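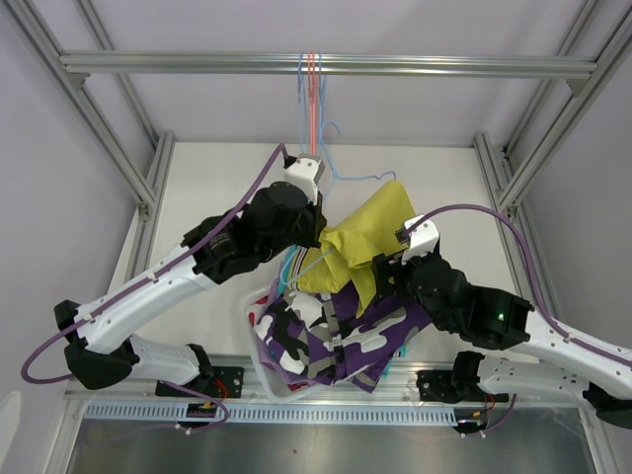 Zekness Drying Rail for Wardrobe and Laundry Room

The Zekness rail is a wall-to-wall rail for people who want to dry shirts, dresses and light jackets directly on the hanger. It can also stay in the room all year as an ordinary clothes rail. We sell it in our shop since many seasons, and it is the model which our customers order again when they move to a new apartment.

The tube is made of steel with a powder coating. The coating is smooth, so a hanger slides with one finger, and water from wet clothes does not damage it. The two end brackets are screwed to the wall and hidden by a round cover. The cover is pressed on by hand, without glue.

What is in the box
1 rail, in two parts with inner connector
2 end brackets with covers
Screws and plugs for brick and concrete
Hex key
Paper instruction, also in large print

For plasterboard walls please order the Kiser anchor set separately. The normal plugs from the box will not hold in plasterboard, even if they feel tight in the beginning.

Technical data
Load, evenly spread: 18 kg
Distance from back wall, recommended: 40 cm
Colors: white, graphite, sand
Warranty: 2 years
Country of assembly: Portugal

The load is given for wet clothes. A wet bathrobe is much heavier than most people expect, so please hang it close to the bracket and keep the middle for shirts and blouses.

Mounting

Mark the height on both walls with a pencil and check it with a long spirit level. Mount the left bracket first, put the rail in, and only then mark the holes for the right one. Old houses have walls which are not parallel, and in this way you will not drill twice. The inner connector allows a small correction of the length. Tighten it with the hex key until it stops, but not with force.
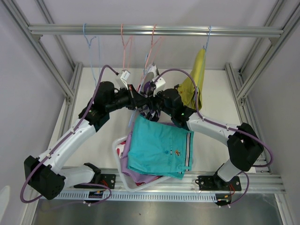 Which hangers fit

All hangers with a usual open hook can be used. Hangers with a closed ring, as in some hotels, can be put on before the rail is mounted, but then they stay there. For knitted things we advise to dry them flat, because the shoulders become long on any hanger. Trousers dry best on the Zaidi clip hanger, which holds them at the waistband and does not leave a line at the knee.

Care

Wipe the rail with a soft cloth and a little dish soap. Do not use scouring powder. If the hangers begin to slide badly, there is usually dried detergent on the tube, and warm water removes it.

Delivery and returns

The rail is sent from our Flindevico warehouse in a long carton. Please open the carton on the floor and look at both ends before you sign for it. Unused rails can be returned in the same carton. Cut rails cannot be returned.

The sand color is sold out at the moment and comes again in November. White and graphite are in stock, 400 pieces in total.

Page last changed: 19th September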